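About Clirnen

Clirnen tests seals and films for food packaging. The company was set up by Hala Hamdy and employs 11 people at two sites, Ashour and Grollevell.

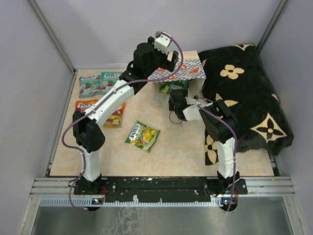
Work surface with paper box.

Seal strength, puncture and leak tests are run on pouches, trays and lidding film. Standard reports are issued in six working days. Zineb Abdelaziz manages the Grollevell site and approves all test methods.
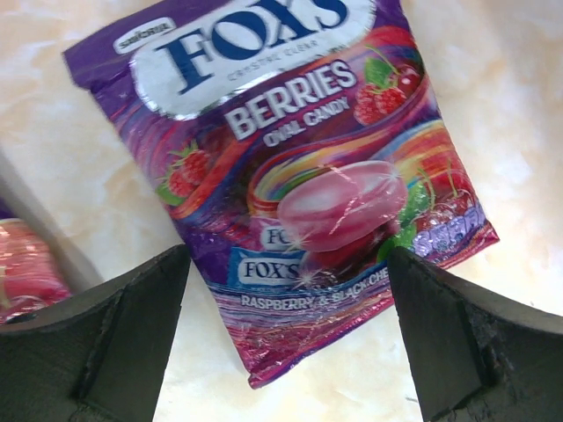
Fox's Crystal Clear bag, front panel.

Samples are kept for 9 months.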